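# Aprender a leer etiquetas en chino (y otras cosas de abril)

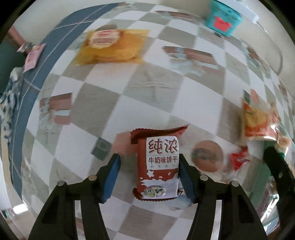 *牛奶味饼干: galletas con sabor a leche.*

Empecé a estudiar chino en abril, sin profesor y sin mucho plan. Me había propuesto llegar a 1.000 caracteres antes de fin de año y llevo 841 en la lista, aunque reconocer uno en una tarjeta y reconocerlo en una bolsa de comida son cosas bastante distintas.

El método es simple. Uso un cuaderno cuadriculado y un mazo de tarjetas en Dresuvo, que es feo pero funciona sin conexión. Repaso media hora por la mañana, en el tren, y por la noche copio a mano los caracteres que he fallado. Los fines de semana no abro el programa. Voy al súper asiático que hay detrás de la estación y compro algo que no sepa leer del todo.

Con las etiquetas aprendí antes que con el libro. El manual dedica el primer capítulo a presentarse y a preguntar por la nacionalidad, y yo no tengo a quién preguntársela. En cambio 味 (sabor) sale por todas partes. También 牛奶, leche, que literalmente es «vaca» más «leche», y 饼干, galleta, que por separado sería algo como «torta seca». 纯 es puro y 浓 es denso o intenso, y los dos juntos los había visto ya en un cartón de leche. Después de unas cuantas compras uno deja de traducir y lee directamente.

Lo que peor llevo es la letra pequeña. Los ingredientes suelen venir en un cuerpo minúsculo y con vocabulario de laboratorio: emulgentes, gasificantes, jarabes. Me hice una lista aparte con 130 términos de ese tipo y la estudio poco, porque aburre. Para alergias yo no me fiaría de mi lectura; conviene mirar la pegatina en español del importador.

Masanobu Sakai, con quien hago intercambio los jueves, me riñe porque leo los caracteres sin saber pronunciarlos. Tiene razón. Él viene del japonés y le pasa lo mismo al revés —entiende casi todo lo escrito y luego no distingue el segundo tono del tercero—, así que nos corregimos con poca autoridad los dos.

Para el verano he cambiado dos cosas:

- Escucho cada palabra nueva antes de escribirla.
- Añado como mucho 2 palabras por etiqueta. Antes metía todas y el mazo se volvía imposible.

La semana que viene quiero probar con los tés, que traen nombres de montañas y provincias. Si alguien conoce una lista decente de topónimos con audio, que la deje en los comentarios.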